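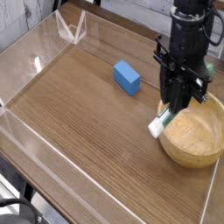 Home | Galleries | Wood | Colour | Guestbook | Older pages

Brown, Blue and a Golden Bowl

Filed under: Tabletops, Small things, Wood grain

Welcome back to the Zilau gallery! If you've been before you'll know my weakness for tabletops. Other people photograph cathedrals and kingfishers, and I go weak at the knees over a nice stretch of brown wood with something bright put down on it. There are now 1,092 pictures across the whole site and I'd guess a good share of them have a table in them somewhere.

This page is a tiny one, only 2 pictures, but I've been wanting to put it up for ages because the colours please me so much. It follows on from the Costilix pages (the ones with all the enamel jugs) and I think it's a calmer set. One table, clear acrylic walls, a blue block, a wooden bowl. I could look at it all afternoon!

The blue block and the brown table

Matt blue on warm brown is one of my favourite pairings. The block is a plain oblong, lying on its long side at a slant, with bare wood all round it, and I love that bit of space. The top comes out a lighter blue than the sides, and there's a faint shadow going off to the lower right. A shinier thing would have bounced the light about and you'd lose those soft flat faces.

Do look at the grain as well. The lines are very fine and very close together, much closer than on the old Cabrera bench that some of you wrote to me about last winter. Then the acrylic round the outside! The top edge of the front sheet catches the light and turns into one long white line, and low down on the left the cut edge goes ever so slightly green, the way clear plastic does when it's thick enough. There's also a little see-through triangular bracket in the back corner, all glints. I missed it completely the first time I looked.

The bowl

Oh, this bowl. It's a light golden yellow inside and a touch more orange round the outer wall, with a good thick rim that's been gently rounded over. It's empty, so you get the pale rings of the grain at the bottom, one inside the next, and next to the straight stripes of the tabletop they look wonderful. Circles against lines! I'd never fill it if it were mine.

The blue block turns up here too, over to the left, and there's a slim stick-shaped thing held at a slant above the table, green stripes along it and a white end pointing down. Green, white, blue, gold and brown, and it all sits together beautifully.

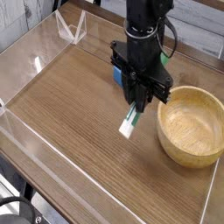
A few notes on looking at grain

I get asked about this more than anything else in the guestbook, so a few thoughts. Low light from one side is lovely for deep, rough grain (the Cabrera bench again, which looks like a ploughed field at seven in the morning). Fine grain like this doesn't need it. Soft light from above is plenty, and the stripes show best when you stand at a corner and look across the top so that they run away from you.

With bowls I always want to see down inside. From the side you get the shape and the colour of the wall, and that's nice enough, but the bottom is where the rings are. Tilt your head until the rim stops being in the way. My own kitchen bowl came from a stall at Plindden market and I'd had it for years before I noticed that it has a small dark knot, dead centre, like a pupil.

And try one strong colour at a time to begin with. A blue thing on brown wood, then a yellow thing, then the two together. Pegs, bricks, a child's building block, the lid off something. You'll be amazed how different the same table looks!

More like this

Gallery 80 has the pale kitchen tables and the striped cloths. Gallery 103 is all bowls, mostly darker than this one, with a few I'm still sorting into order. The Plindden market page is getting a fresh batch in December, when the turners bring their stock out, and I'm hoping for something in that same golden yellow.

The guestbook is open as ever, and do send me your tables.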